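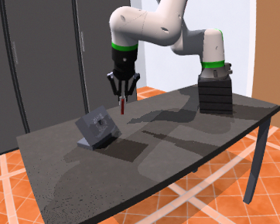 White robotic arm on a dark table (computer render)

Fleet Technician, Shared Bicycles — Tristberg

Fasonar runs the docked bicycle hire scheme in Tristberg under licence from the town. We need a technician to look after 330 bicycles and their docks.

Duties
Brake, gear and tyre repairs to the workshop schedule
Battery swaps at docking points
Moving bicycles between docks by van
Logging faults in Melow, our maintenance system

Requirements
Full driving licence
Able to lift 15 kg
Workshop experience — bicycles or similar

Shifts are 10 hours, including some evenings. Tools and workwear supplied.

Apply in writing to Fasonar, Hayashi Yard, Tristberg. Closing date 7/2/22.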